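Setting Up a Play Kitchen Table That Gets Used Every Day

If you have a little one who loves to "cook," you already know where all the pretend food ends up: under the couch! I've been rearranging our play kitchen for more than 2 years now, and I finally have a setup I love, so I'm sharing everything that works for us.

Start with the table. A plain white top is my favorite by a mile, because the colors of the food and dishes really pop against it and a small child can find the piece they want without dumping the whole bin. It wipes down with a damp cloth and a drop of dish soap, too. Ours is about knee height on me and a little over 60 cm deep, plenty for two kids standing side by side.

Next, pick a place for the "big" thing, whether that's a toy stove or an old microwave with the cord cut off and the plug thrown away. Push it all the way to one end. Pots go next to it, plates go at the other end, and the food lives in between. Kids get this right away, and they start carrying things from one end to the other just like we do in a real kitchen.
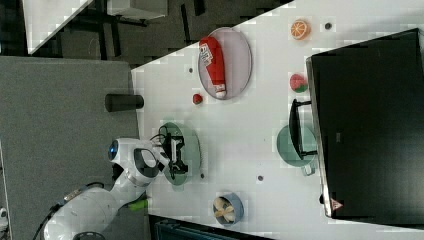 Now for the dishes. Mix real and toy pieces if you can! An old cooking pot with a good wide rim is so much nicer to stir in than a tiny toy one, and thrift stores are full of them. I stick to plates in different colors (one color per kid saves a lot of arguing) and small bowls for anything that comes in lots of little pieces, like pretend pasta or dumplings. My friend Dorota Zalewska uses dry pasta for this with her older kids. With toddlers I'd stay with big, soft pieces they can't swallow.

Empty bottles are great too. A squeeze bottle of ketchup is a huge hit here. Fill it with warm water and a spoonful of baking soda, shake, leave it overnight, then rinse until the smell is gone. Let it dry with the cap off for a full day before you close it up. If the cap is small enough to fit in a mouth, glue it on.

Cleaning the toy food: hard plastic fruit can go in a bowl of warm soapy water for 4 minutes or so, then a quick scrub with an old toothbrush along the rinds and grooves. Squeeze any hollow pieces well, and if water keeps coming out dark, toss them. Wooden pieces only get a wipe, never a soak.

Putting it all away: one shallow bin for food, one for dishes. Deep bins look tidy but everything sinks to the bottom and stays there. I switched ours last July and cleanup got so much faster!

Cups roll, so those go in the dish bin first, standing up, with the plates slid in along the side.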